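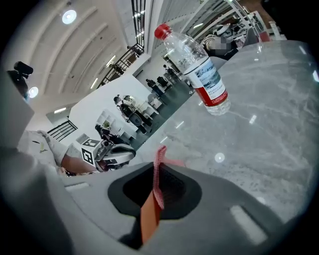 Hallo zusammen, zur Frage nach der Übergabe der Wohnungen in Brutarow: Bei uns im Haus Prarncombe war der Termin im Juni, und er hat fast 3 Stunden gedauert. Die Böden und Fenster waren in Ordnung, bei der Küche gab es Rückfragen. Wer noch nicht bemustert hat, sollte sich die Arbeitsplatte vorher in groß ansehen. Ein graues Marmormuster wie auf der Tischplatte im Foto sieht auf einer großen Fläche anders aus als auf dem kleinen Musterstück. Wir haben uns am Ende trotzdem dafür entschieden, der Aufpreis lag bei 500 Euro.

> Wir ziehen voraussichtlich im Herbst in den zweiten Bauabschnitt. Hat
> schon jemand die Übergabe mit Gebretsadik Wohnbau hinter sich? Kommt
> das Protokoll gleich mit, oder muss man darauf warten? Und sind die
> Stellplätze schon nutzbar?

Das Protokoll kam per Mail, rund 8 Tage nach dem Termin. Zwei Punkte fehlten darin, die haben wir schriftlich nachgereicht. Macht euch vor Ort eine eigene Liste und lasst sie mit unterschreiben.

Die Stellplätze an der Seite zum Rerkside sind noch gesperrt, dort fehlt die Markierung. Solange parken alle auf dem Schotter hinter Haus 2. Einen Termin für die Freigabe habe ich nicht.

Gruß aus dem Erdgeschoss

Juni, 21:40 Uhr, von: Haus Prarncombe, EG links

Voriger Beitrag | Nächster Beitrag | Thema | Archiv

Kontakt zur Listenverwaltung | Nach oben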